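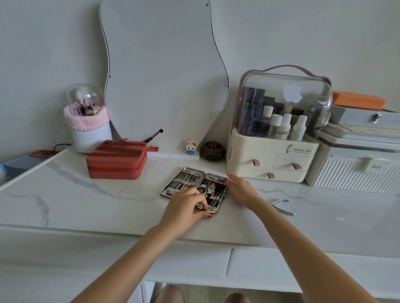 From: threedrawers (Oltthorpe)
To: Small Rooms list
Date: 30 January 2023
Subject: Re: [smallrooms] Clear desk in one evening, the Indov way

I held off answering this one for a few days to see if I would feel kinder about it. I don't, much. Quoting the whole message so people on digest don't have to dig for it.

> Hello all from Vustutton. I finished the Indov dressing table course
> last week and I can't recommend it enough. The main idea is that a
> surface you sit at should have nothing on it when you get up. Not
> less. Nothing. Everything goes into drawers by type, and anything
> that comes in its own case gets taken out of the case, since a case
> is "a drawer inside a drawer." I threw away my manicure set's case,
> two makeup bags and a brush tube. The tools are now in a divided
> tray with the tweezers.
>
> The workbook says the average dressing table holds 652 small items
> and that you can get it down to 100 in one evening. I got to 72! It
> also says a clear surface saves 2 hours a week, and I believe it.
>
> Has anyone else done it? I'd love to hear how you handled mirrors
> and anything decorative, as that was the hardest part for me.

First, the 652. Where does that come from? I've looked through the sample pages and there's no source, just the number in a large font. Whose dressing tables? Does a card of bobby pins go in as one item or as every pin on it? If it's every pin, then I can believe 652, and I can also get down to 100 by throwing out one card of pins and a bag of cotton swabs, and my desk will look exactly the same as before. I don't mean to take anything away from your evening's work. I just don't think the number is telling you anything.

Same with the 2 hours. I do my nails at my desk, I do my face at my desk, and neither one has ever been held up by a mirror standing at the back of it.

Now the manicure set, which is what really made me want to write. I'd ask anyone who hasn't thrown the case out yet to please wait. Mine is a silver one that opens flat like a book. The slim tools are on the left in elastic loops, and the scissors and clippers and other big ones are on the right against a dark lining. Opened on the desk it takes up less space than a magazine would, and when I'm done it shuts. The loops keep the points away from each other and away from my fingers. In a divided tray, the cuticle pusher is going to slide under the tweezers the first time you shut the drawer hard, and you'll be picking through sharp things with polish drying on one hand.

I tried the tray. Years before Indov, a magazine told me to, and I bought a bamboo one and gave it a whole summer. By September everything was in a heap at the front end. The tray now holds batteries.

To be fair to the course, cases have one real fault, and it's the thing that doesn't fit. I have a pair of nippers with handles that spring open, and they end up lying loose next to the set more often than I'd like to admit. I don't have an answer. A rubber band around the handles works until I need them, and then I lose the band. If somebody on the list has something better I'd be glad to hear it, as long as it isn't a product.

On cases in general, I think "a drawer inside a drawer" sounds clever and falls apart when you try living with it. I have a coral zippered travel case that stays on the desk, zipped up, behind the manicure set. By the course's rules it should be emptied and sorted by type. But what's in it is what I take when I visit my sister in Cáceres, and if I sort it by type I have to find it all again at five in the morning. I'd forget the nail file. I did forget the nail file, the one year I was being tidy.

Brushes next. You don't say what happened to yours after the tube went, but if they're lying flat in a drawer, go look at the bristles. Mine stand up in a cylinder with a clear domed lid. It's white at the bottom with a band of pink fluff around it, and I'll accept whatever anyone wants to say about the pink fluff. The lid keeps the dust off and I can see which brush I want. It isn't pretty to everyone. It does what a brush holder is supposed to do.

The bottles are in one of those organizers with a see-through dust cover and a handle on top. I was skeptical of that too when I bought it, and I still am on one point: they're sold as if the cover will keep you from buying more. It won't. You fill it, and then there's a second row behind the first, and the bottles in back get old without you noticing. I go through mine when the front row starts leaning. But I can see the front three bottles from my chair, and I use them up. Things I put in drawers I buy twice.

You asked about mirrors and decorative things. My mirror has a wavy edge and leans against the wall. I wouldn't put it in a drawer if I had a drawer that size. If yours is on the desk and you look in it every day, leave it where it is.

For the rest, I kept a little Hello Kitty made of building blocks and a round brown box with a carved openwork lid. They sit near the foot of the mirror, where my hands never go when I'm working. My only rule is that the front half of the desk belongs to whatever I'm doing, and the back can hold what I like. It's a white marble-patterned top, so anything spilled or clipped shows up right away and gets wiped. That does more for me than an empty desk would — I've had an empty desk, and I filled it with mail.

A couple of things I'd like to know, and I'm asking seriously:

Could you write again in six weeks and say whether the surface is still clear? Not whether you still like the course. Just what's on the desk.

And did the 72 include what you moved to the bathroom? The last time a method like this went around the list, half of us had beautiful bedrooms and couldn't close the medicine cabinet.

If it's still clear in six weeks I'll say so here and I'll try the evening myself, minus the part about the case. Until then I'd tell anyone thinking of paying for it to start with the dried-up nail polish, which costs nothing and takes ten minutes.

threedrawers
Oltthorpe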